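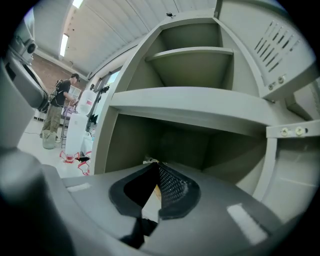 Bolts and slanted vents on the side of a gray metal shelving unit.

THE SECOND LIFE OF STEEL SHELVES

The shelving hall at Hamada opens at seven in the morning, and by half past there are usually a few vans in the lot. The business buys used metal shelving from shops, warehouses and offices that are closing or moving, and sells it again by the bay. Last year it sold 870 bays, most of them gray.

Gray hides scuffs and matches other gray, so a buyer who needs one more bay in five years has a fair chance of finding it. Black and white units come through too, but they sell more slowly and the scratches show.

Most first-time buyers look at the shelf surface. The staff suggest starting at the side panels, where the bolts are. A bolt that has been taken out and put back many times will often have a rounded head, and the hole around it may be stretched. Washers matter as well. They spread the load over the panel, and they are the first thing to go missing when a unit is taken apart in a hurry. Hamada sells them in bags of 25 at the front desk.

Vents are a matter of use. Side panels with slots let air move through a closed unit, which helps in a damp garage or anywhere equipment gives off heat. They also collect dust, and a slanted slot is slow to clean. A dry paintbrush does it better than a cloth.

Depth is where people go wrong. A deep lower compartment holds a lot, but whatever goes to the back tends to stay there. Stutier, a repair shop in Korkbridge, refitted its parts room in February with 12 used bays and put only large boxes at the bottom. Small parts went on the narrow shelves near the top, in trays. The whole job cost $155 a bay with delivery, and nearly half of that was the delivery.

Putting a used unit together takes two people and a level. Finger-tighten every bolt first, square up the sides, then go around again with a wrench. Fix tall units to the wall – the anchors cost very little.

Rust on a cut edge can be sanded and painted. Rust around a bolt hole is a reason to walk away.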